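Dry-wipe board

A dry-wipe board, also called a whiteboard or marker board, is a flat panel with a smooth, non-absorbent surface on which temporary marks are made with a pen and removed with a dry cloth or eraser. Boards are made in sizes from hand-held slates to panels covering a full wall. They are used in schools, offices, hospitals, workshops and homes, and have replaced the chalkboard in most of these settings.

Principle

The ink of a dry-wipe pen contains a pigment, a solvent, a small amount of resin and a release agent. The solvent is usually an alcohol. When the pen is drawn across the board the solvent evaporates within seconds and leaves the pigment and resin as a thin film. The release agent, an oily substance, stays between the film and the board and stops the two from bonding. Light rubbing then breaks the film into flakes, which are picked up by the eraser or fall as dust.

Permanent ink differs mainly in lacking the release agent. A permanent mark on a board can often be removed by writing over it with a dry-wipe pen, the fresh solvent softening the old film, and wiping before the ink has dried.

Surfaces

Four types of surface are in common use.

Melamine is a resin-coated paper bonded to a backing of chipboard or fibreboard. It is the cheapest type and the lightest. The coating is slightly porous, and the pores open further with wear, so that pigment becomes trapped and the board takes on a grey or coloured haze. Melamine boards do not hold magnets unless a steel sheet is fitted behind the face.

Painted steel is a steel sheet coated with a hard lacquer. It accepts magnets and wipes more cleanly than melamine, but the lacquer can be scratched by grit or by the metal parts of clips and fasteners.

Vitreous enamel, sold in many catalogues as porcelain or ceramic steel, is a layer of glass fused to steel in a furnace. It resists scratching, solvents and staining, and is the usual choice for classrooms in constant use. Enamel boards are heavy and can chip if struck at the edge.

Glass boards are made from toughened glass, either clear with a coloured backing or tinted throughout. They do not stain under normal use. Reflections can make them hard to read from an angle, and only strong magnets will hold through the thickness of the glass.

Frames and mounting

The edge of a board is normally closed by a frame of aluminium, wood or moulded plastic. The frame protects the core from damp, which is the main cause of swelling in boards with a fibreboard backing. Corner caps cover the joints and reduce injury from sharp edges.

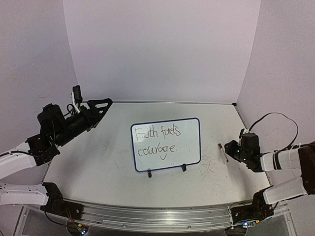
Wall fixing is by screws through the corners, by a hidden rail, or by adhesive pads in the case of light boards. Free-standing boards may be carried on an easel, on a wheeled stand with a pivot, or on short feet at the lower edge. Pivoting boards usually have a writing surface on both sides and a catch at each end of the pivot to lock the panel. A small board on feet tips easily when written on and is better laid flat for the purpose.

Mounting height depends on the user. In primary classrooms the lower edge is set within reach of the pupils, and in lecture rooms it is raised so that the writing can be seen over seated rows. The Hollunlow range of school boards, made at Broncombe, was supplied with a slotted rail giving 7 fixed heights, the panel being lifted and dropped into the next pair of slots without tools.

Pens and erasers

Pens are made with bullet, chisel and fine tips. The bullet tip gives an even line in any direction. The chisel tip gives a broad or narrow line according to the angle at which it is held, and is preferred for lettering meant to be read at a distance. Pens should be stored flat. If kept tip upwards the ink drains away from the tip, and if kept tip downwards the pigment may settle and clog it.

Black ink is generally the easiest to read and to remove. Red and green inks tend to leave more residue, particularly on melamine.

Erasers are faced with felt, foam or microfibre. Felt loads quickly with pigment and will smear the board when full. Some felt erasers are built up in layers which can be peeled off one at a time. The Ackroyd pattern eraser has 2 working faces, one of felt for dry wiping and one of foam for use with cleaning fluid.

Cleaning and wear

Residue not removed by dry wiping is known as ghosting. It has two causes. The first is ink left on the board for days or weeks, during which the release agent slowly dries out and the resin takes hold. The second is loss of gloss through abrasion. Ghosting of the first kind can be cleaned off with alcohol or a proprietary fluid. Ghosting of the second kind returns, and the surface must be recoated or replaced.

Abrasive powders, scouring pads and general household polishes are unsuitable. Polishes containing wax leave a layer on which pens skip. New boards are often supplied with a clear protective film, which should be peeled off before use.

Wear is tested by machine. A weighted eraser is passed back and forth over an inked strip and the remaining colour is measured at intervals. In the Hurkano method the result is given as the number of passes before a visible shadow remains. A comparison made by this method recorded 277 passes for a melamine sample and 648 for a painted steel sample under the same load. The enamel sample showed no shadow when the test was stopped.

See also

Chalkboard
Flip chart
Marker pen
Vitreous enamel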